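把持部比較試験 作業記録(6月)
Trerport実験室 第2作業区画
区分:グリッパ選定/ビン内混載物の取り出し

9時40分 開始。室内照明は全灯、ブラインドは閉。前回の終了時に残した座標系の設定をそのまま読み込み、手先を原点姿勢へ移動して異常のないことを確認した。

目的
Brivesar課題で使用する平行開閉型グリッパについて、現行のSperling製指と、Pomuraから貸与を受けた試作指を同一条件で比較する。前回までの試験は単品を平置きした状態での把持に限られていた。今回は形状と硬さの異なる物品をビンに混在させ、壁際および物品同士が接した箇所での挙動を確認する。吸着方式は別途の記録とし、本稿では扱わない。

条件
指の開き幅は145 mmを上限とし、接近速度は前回と同じ設定とした。把持力の指令値は両方の指で共通とする。試作指は先端が薄く、アルミの地肌に滑り止めの樹脂を貼ったものである。工具質量の登録値は指の交換ごとに書き換える必要があり、前回はこれを失念したため力覚の零点がずれたまま記録を取っている。該当するデータは比較の対象から外した。

画像の取得は上方または側方の固定カメラで行い、露光は手動。自動露光では手首部が進入した際にビン内が暗くなり、物品の輪郭抽出が不安定となる。露光値は設定ファイルの末尾に追記済み。

10時55分 現行指での試行に着手。硬い円筒物は、軸に対して直角に指を下ろした場合には安定して把持できる。軸と指の開閉方向が斜めになると、閉じる過程で物品が回転し、把持位置が端に寄る。これは平置き試験の傾向と一致している。

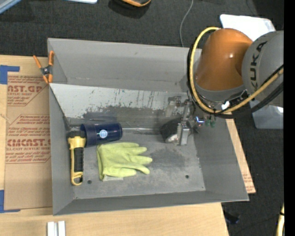

現行指で最も問題となるのは、壁際の長尺物に対する進入余地の不足である。指の外側が壁に干渉するため、計画器は壁から離れた側に把持点を寄せようとし、結果として重心から外れた位置が選ばれる。黄色と黒の懐中電灯はビンの左側に縦向きに近い姿勢で置かれ、頭部には横倒しの紺色のカップの口側が接しているので、頭部付近を把持点とする案は干渉判定で棄却する扱いとした。把持候補は胴部の黒い握り部分に限定し、末端の黄色い輪への指の差し込みは当面禁止する。輪を狙う動作は成功時の見栄えはよいが、抜けなくなった場合の復帰手順が未整備である。

布製品については、輪郭の中心を狙う既定の方針が適当でない。作業手袋のように平らに広がったものでは、中心を押さえても布が底面に沿って逃げ、指先には何も残らないことがある。掌の皺を拾う方法と、指先側の縁を拾う方法の両方を候補として残し、次回は試作指で先に試す。底面への接触を許容する以上、力の監視は必須となる。

13時20分 指を試作品に交換。工具質量の書き換えを確認し、零点を取り直した。交換に要した時間は現行指より長い。固定ねじの頭が指の根元に隠れる配置で、短い六角レンチでは回しきれないためである。Pomuraへの返却時の所見に記載する。

13時50分 試作指による試行。薄い先端は物品と壁の隙間に入りやすく、壁からの離隔の設定値を小さく取れる。一方、横方向の荷重を受けると先端がわずかに撓み、閉じきった位置の読み値がばらつく。現行の成否判定は閉じ幅のみに基づいているため、薄い布を把持した場合と空振りの区別がつかない。判定に力覚の値を併用するよう、制御側の条件式を改める必要がある。サンプリングは1,000 Hzで取得しており、分解能に不足はない。

なお、ビンの固定は試験中に緩むと座標のずれに直結する。角部のばねクランプは指の交換時と休憩後に必ず手で確かめること。位置合わせをやり直した場合は、その時刻を本ノートに残し、前後のデータを同一の組に混ぜない。

15時30分 試行終了。記録データは共有領域の225番フォルダに格納した。命名は従来の規則による。力覚の生データは容量が大きいので、画像とは別の階層に置いてある。

所見
壁際での進入性は試作指が優位と判断する。ただし剛性と成否判定の問題が残っており、現時点で置き換えを提案する段階にはない。現行指についても、先端の外側を面取りすることで干渉をある程度減らせる可能性がある。加工図は現行品のものを流用する。

次回までの作業
成否判定の条件式の変更(制御担当)
現行指の先端面取り品の加工依頼
工具質量の書き換えを起動時の確認項目に追加
試作指の樹脂面の摩耗確認、交換用樹脂の有無をPomuraに照会
懐中電灯を壁から離した配置での再試行、把持候補は今回と同じ制限とする

16時05分 主電源断。試作指は専用箱に収納し、工具棚の上段に戻した。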